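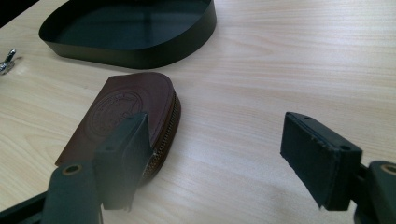

매주 한 장씩 쓰다 보니 어느새 어머니 이야기를 쓰고 있더라고, 그럴 생각은 전혀 없었는데 손이 먼저 가더라고 티에리 프뤼보스트 님이 지난 기수 마지막 날에 말씀하셨습니다. 그 말씀을 듣고 다들 잠깐 조용해졌다가, 누가 먼저랄 것도 없이 다음 기수는 언제 여느냐고 물으셨지요.

그래서 다시 엽니다! 드림햄 생활글쓰기 모임 '그롤레다노' 새 참여자를 모집합니다.

그롤레다노는 글을 잘 쓰는 법을 가르치는 강좌가 아니고, 살아온 이야기나 요즘 지내는 이야기를 각자 써 와서 소리 내어 읽고 서로 들어 주는 모임입니다. 학교 졸업하고 일기 한 줄 안 써 보셨다는 분도 오시고, 서랍에 원고 뭉치를 숨겨 두셨던 분도 오십니다. 맞춤법은 걱정하지 마세요. 저도 아직 '며칠'을 쓸 때마다 한 번씩 멈칫합니다.

모집 인원: 18명 (처음 오시는 분을 먼저 모십니다)
기간: 10월부터 14주 동안, 매주 목요일 저녁 7시
장소: 그림컴 책방 2층 큰 방
참가비: 무료, 찻값만 매회 2,000원
준비물: 쓰던 공책과 손에 익은 펜. 노트북을 가져오셔도 됩니다.

첫 달에는 물건 하나를 정해 그 물건에 얽힌 이야기를 씁니다. 거창한 물건일 필요는 없고, 늘 가방에 들어 있는 것, 버리려다 도로 넣어 둔 것이면 충분합니다. 지난 기수에는 고장 난 손목시계, 국자, 호텔 열쇠 이야기가 나왔는데 국자 이야기에서 제일 많이 웃었습니다. 둘째 달에는 사람, 셋째 달에는 장소로 넘어가고, 남은 시간에는 그동안 쓴 글 가운데 하나를 골라 천천히 고쳐 봅니다.
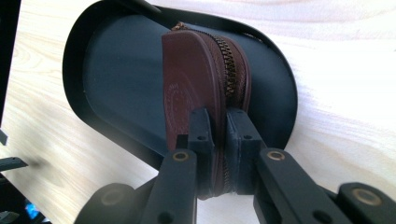
갈색 가죽 지퍼 파우치

진행은 제레미 마야르 님이 맡습니다. 글을 고쳐 주시기보다는 질문을 많이 하시는 편이라, 집에 가는 버스 안에서까지 대답을 생각하게 됩니다(이건 제 경험담입니다). 읽기 싫은 날에는 그냥 듣기만 하셔도 되고, 모임에서 나온 이야기는 밖으로 옮기지 않는 것이 오래된 약속입니다. 마지막 주에는 원하시는 분들의 글을 모아 작은 문집을 만들고, 편집은 동네 인쇄소 마티에서 도와주기로 하셨습니다. 문집에 싣고 싶지 않은 글은 당연히 빼 드립니다.

신청하실 때는 성함과 연락처, 그리고 짧은 글 한 편을 보내 주세요. 주제는 자유이고 길이는 700자가 넘으면 좋겠습니다. 잘 쓴 글을 뽑으려는 게 아니라 어떤 분이 오시는지 미리 조금 알고 싶어서 부탁드리는 것이니, 오늘 저녁 반찬 이야기를 써 주셔도 반갑게 읽겠습니다. 손으로 쓰신 글은 책방 1층 계산대에 맡겨 주시면 되고, 이메일이 편하신 분은 책방 안내 메일로 보내 주세요.

저녁 시간이라 식사를 못 하고 오시는 분들이 많아서 모임 시작 반 시간 전부터 방을 열어 둡니다. 김밥이든 빵이든 편히 드시면서 기다리세요. 계단이 조금 가파르니 오르내리기 불편하신 분은 신청서에 적어 주시면 1층에 자리를 마련하겠습니다. 아이를 데리고 오셔야 하는 분도 미리 말씀해 주세요, 같이 방법을 찾아보겠습니다.

자리가 차면 대기 명단에 올려 드리고, 빈자리가 나는 대로 순서대로 전화드립니다.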